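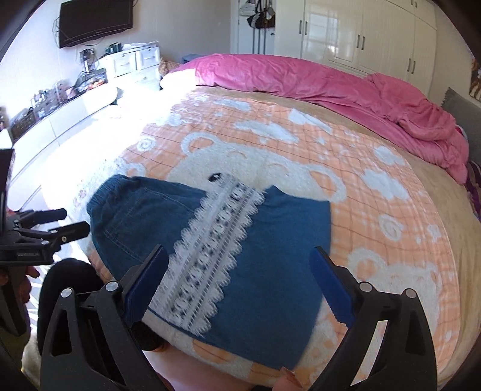

*Denim-like cloth, lace and a bear blanket, laid out on a bed.*

# About Roder & Gora

Roder & Gora is a small sewing and alterations workroom. We mend, alter and remake clothes and household textiles for people who already own the thing they want to keep using. Most of what comes to us is ordinary: jeans, work shirts, children's skirts, curtains, bed covers, blankets that have come apart at the binding.

We have two rooms on the second floor at 2226 Calimlim Street. One has the machines, the cutting table and the pressing board. The other is for fittings. The entrance is on the side of the building, next to the bike rack, and the stairs are steep. If stairs are a problem, call from the sidewalk and one of us will come down to collect your bag.

## How we started

The business began as a home mending service run out of a spare bedroom. Jobs were laid out on the bed and sewn at a desk by the window. The first regular customers were parents with school clothes, and the first steady job was letting down hems each August for children who had grown over the summer. After that came a run of costume work for the Stavitz Playhouse, and the playhouse's wardrobe needed more floor than a bedroom has.

We moved to Calimlim Street when the upstairs tenant left. We kept the name, the old phone number and one of the original sewing machines. The other one went for parts.

We still lay a job out flat before we do anything to it. A strip of lace looks different over blue cloth than it does wound on a card, and it looks different again running at a slant across a garment than it does along a hem. Customers are welcome to do this part at home, on a bed or a clean floor, and bring us a picture of what they like. Many do.

## What we do

**Alterations.** Hems, waists, sleeves, side seams, zippers. We take in and let out most woven garments. We do not alter leather or wetsuits.

**Elastic and waistbands.** Elastic wears out long before denim does. We open the casing, take out the old elastic, put in new and close it again, matching the gathers to the original as closely as the fabric allows. Please bring the garment with the person who will wear it, or write down a waist measurement taken over a thin shirt.

**Trim and lace.** We add lace, braid, ribbon and binding to hems, pockets, cuffs and necklines. You can supply your own trim or choose from what we have in the drawers. Wide openwork lace needs a plain, firm fabric behind it if the pattern is going to show, and dark colors show it best. Lace with a shaped border on both sides can be used whole as a band, or cut along the middle to make two edgings. We will ask you which before we cut, and we will ask you again on the day.

**Mending.** Patches, darning, torn pockets, split seams, burst knees. We can make a mend that blends in or one that stands out. Both take about the same time and cost the same.

**Blankets and bedding.** We replace bindings, close tears and re-stitch quilting that has come undone. Fleece is easy to repair and keeps its shape well, and a child's blanket can usually be returned within the week. Comforters are accepted if they fit in the bag we give you. Larger ones have to go to a shop with a bigger table.

## How a job works

1. Bring the item in clean and dry. We cannot pin or press clothes that have not been washed.
2. We look it over with you, pin it if needed, and write a ticket. You get the stub.
3. We give you a price before work starts. If we find something that changes the price, we stop and call.
4. Ordinary work is ready in up to 2 weeks. Work with lace or other hand-sewn trim takes longer, and the ticket will say how long.
5. Try it on in the fitting room before you pay. If the hem is off, we fix it then or keep it and fix it later at no charge.

Items left with us for a full season after the call are washed and passed on to the Stavitz Playhouse for costumes.

## Materials

We stock cotton and polyester thread, flat and braided elastic, jeans buttons, metal and nylon zippers, and a changing selection of secondhand lace. The lace comes from estate boxes and factory leftovers. Lengths are short and seldom repeat, so if you are planning a pair of matching cuffs, measure first and buy a little over.

New lace is washed once by hand before we sew it on. Cotton lace shrinks, and denim that has been through the laundry for years does not shrink with it.

Scraps of denim larger than a hand go into the patch bin by the door. Take what you need.

## Classes

We teach one evening class, Gora Basics, in the machine room after closing. It covers threading, straight seams, elastic casings and attaching flat trim. You leave with a skirt or a cushion cover, depending on what you bring. Bring your own fabric and scissors. Places open in June, and the sign-up sheet is on the wall by the stairs.

## Contact

Roder & Gora
2226 Calimlim Street, second floor, side entrance
Phone extension 684

Drop-off is from 9 a.m. The fitting room closes at 5:30 p.m., and pickups can be made until 6. Ring the lower bell. The upper one has been disconnected.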